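Packing Cups and Mugs at a Covered Table
Plotero Home Guides
Updated 22/06/2020

Cups and mugs take up more space than they should because they are mostly air. Nesting them fixes part of that, and a covered table makes the work quieter and easier on the glaze. This guide covers putting down the table covering, pairing the pieces, and filling the carton.

What you need
A table you can leave set up overnight
Sheet covering or thin matting, one plain color
Low-tack tape
Packing paper
One small parts tray
A sturdy carton, 16 inches on the long side
A marker

Step 1. Cover the table

Wipe the table down and let it dry before you lay anything on it. Start at the far side and roll the first piece out toward you. If the covering isn't wide enough for the table, use several pieces and lap each one over the last by two inches. Press the laps flat with your forearm, working out from the middle.

Tape the outside edges only. Tape across a lap tends to catch on the foot of a mug when you slide it. A fold mark from the package will relax in a day or so and you can work over it in the meantime. 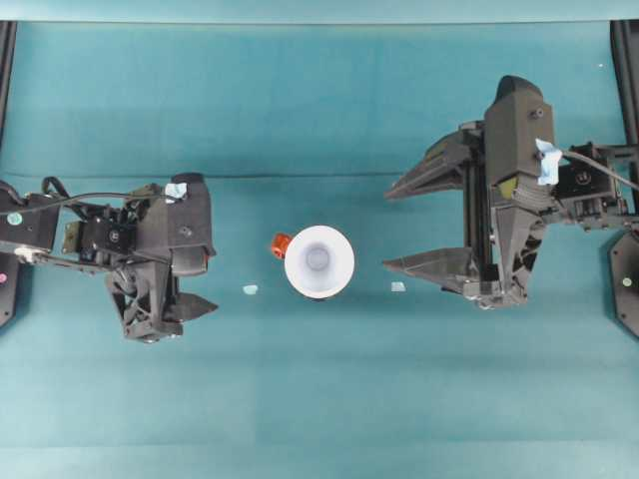
Teal covering laid in overlapping sections. The seams are faint.

Choose a color that none of your cups have. White cups get lost on a white sheet, and a chip the size of a pinhead disappears on a speckled one. We use a blue-green for most of our guides. Gray works too.

Step 2. Check each piece

Run a fingertip around the rim, then around the foot. Set anything with a chip or a hairline crack to one side. A cracked mug shouldn't go inside another mug, where it can break and scratch the good one. Tap handles lightly with a fingernail. A dull sound can mean a crack where the handle joins the body.

Take out whatever is inside. Spoons, tea tags, coins and buttons all end up in cups that have been on a shelf for a while.

Step 3. Pair the sizes

Put the wide mugs in a row with the handles all pointing the same way. Put the narrow cups in a second row. Now try each narrow cup in a wide mug. It should drop in under its own weight and lift out again with two fingers. If you have to push, it is too tight, and stoneware cups that are pushed together may not come apart without soap and warm water.
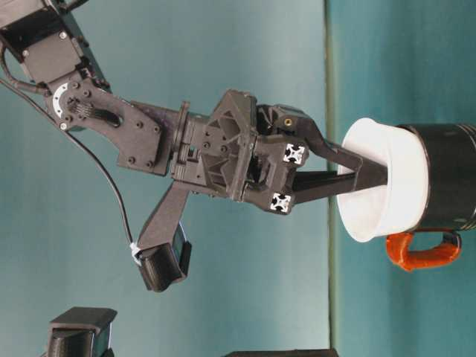 A cup that stands a little higher than the mug around it is fine, as long as you can get hold of the rim. Put one fold of packing paper between the two when both are ceramic. Plastic and enamel can go in bare for a short trip, though we would still pad them for storage. Never nest more than two deep. A stack of three puts too much weight on the bottom rim, and it tips.

Mugs with a narrow waist or a lip that curls inward won't take a cup. Stuff those with paper and pack them singly.

Step 4. Keep a clear place for wrapping

Wrapping goes faster when the paper has its own spot and the cups come to it. Leave the middle of the table for this and keep the finished pieces off to the sides. Light matters as well, and the covering affects how you see it. The teal top in the photo shows faint rectangular patches, some lighter and some darker, and marks like that are easy to mistake for dust or a stain. Turn the cup toward the lamp before you decide it needs another wash.
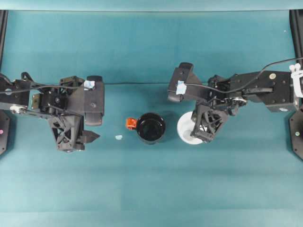

Lay the paired cups on their side at one corner of the sheet and roll toward the opposite corner, tucking in the ends as you go. Handles get an extra strip of paper, threaded through and wrapped once around. The finished bundle should feel firm when you squeeze it, with no ceramic edge coming through.

Step 5. Collect the small things

Loose beads, lid knobs and stoppers go missing in packing paper. Use one plain cup as the catch-all and choose a dark one if the small pieces are bright. 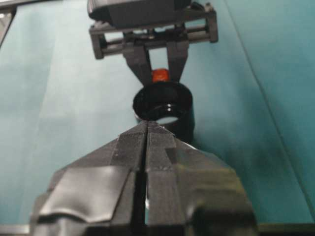
Lower small pieces in close to the rim so they don't bounce. When you have everything, cover the mouth with a square of paper, tape it down and write the contents on top. This cup goes in last, upright.

Step 6. Fill the carton

Crumple paper into the bottom until it is a hand's width deep. Stand the bundles upright with the handles toward the center. Fill gaps as you go, and put more paper on top until the flaps close with light pressure. Mark the carton on the top and on one side.

Roll up the covering from the near side and store it in a tube.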